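Linholm Community Help
Home > Interiors > Walls and floors > Small enclosures

Papering the inside of an aluminum-framed enclosure, and choice of floor panel

Posted by Poonam Nautiyal
May 30, 2020

Our department maintains a bench enclosure built from silver aluminum extrusion. The interior floor measures 1000 mm by 620 mm. The back and both sides are closed with plain white boards, and the side boards open outward toward the front. We have been asked to replace the white finish with a domestic one, so that the interior resembles an ordinary room, and to fit a floor panel with a stone or marble appearance.

I would be grateful for guidance on the following points.

The first is whether the wallpaper should be applied to the boards before or after they are fitted to the frame. The boards can be removed, although the back one is awkward to reach once the front rail is in position.

The second is the pattern. A colleague favors a large botanical design. I am concerned that it would look out of proportion on walls of this height, and that it would be difficult to match where the boards meet the corner posts.

The third is the floor. We have a sample of the Kashyap marble-effect sheet in beige and gray. It is attractive, but the veining is considerably darker at one end of the sheet than at the other, and we would like to know whether this matters and which way it should be turned.

The enclosure is in daily use and can be released for 2 days at most.

Laurențiu Nistor

Remove the boards and paper them flat. Ordinary paste is sufficient. I would not spend much time on the pattern, as it can be changed later.

Ilham Amrani

I agree with the previous reply that the boards should be papered flat, but would add some detail, as the available time is short.

White coated boards are generally too smooth for paste to hold well. Sand them lightly with a fine paper, wipe off the dust, and apply one coat of a primer intended for glossy surfaces. Allow this to dry overnight. On the second day, paste the boards (we use Nolis ready-mixed, although any paste suited to the paper will serve), lay the paper, and smooth it from the center outward with a plastic spreader. Leave an overlap of 16 mm on every edge and fold it around to the back of the board. An edge that has merely been trimmed flush will begin to lift wherever hands or cloths brush against it.

Please check that the folded edge still fits the groove in your extrusion. If the fit is already tight, do not fold. Trim the paper flush and let the groove hold the cut edge.

On the question of pattern, your concern is justified. A large botanical print on a low wall will show parts of leaves and very little else. A small motif at regular intervals is the safer choice. It also makes matching at the corners much less critical, as the corner post separates the two pieces of paper and the eye does not follow the repeat across it. I would nevertheless keep the motifs level from one wall to the next. Draw a pencil line on each board at the same height and align a row of motifs with it before pasting.

I have no experience with the Kashyap sheet and will leave the floor to others.

Gun-woo Son

I am responsible for the interior fittings at Dokarcombe, where this combination of finishes has been adopted. The following remarks concern the floor and the color of the paper.

Uneven veining is not a defect in a marble-effect panel and need not be corrected. Before cutting, lay the whole sheet in position and view it from the front, at the height from which the enclosure will normally be seen. We prefer the heavier veining toward the back. Mark the underside with an arrow pointing to the front, as it is easy to lose track of the orientation at the saw.

Cut the panel slightly undersize so that it can be lifted out for cleaning. We do not glue it down. The rails at the sides cover the small gap.

With regard to color, a pale, matte paper is recommended. Shadows will fall on the back wall from whatever is mounted inside, and on a glossy paper they are accompanied by glare from the lighting. On a matte paper they remain soft. We selected a pale lavender-gray with a small dark blue floral motif, which sits well beside the silver framing. A warmer cream paper was tried in March and was withdrawn, as it made the beige of the floor look dirty.

Two further points of maintenance. Wipe the floor panel with a damp cloth only, and do not allow water to run under the side rails. Retain the remainder of the roll and write the batch number on it, as a replacement from a different batch may differ in shade.
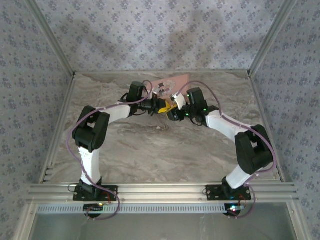
Floral paper on the back and side walls, with the marble-effect floor panel in place.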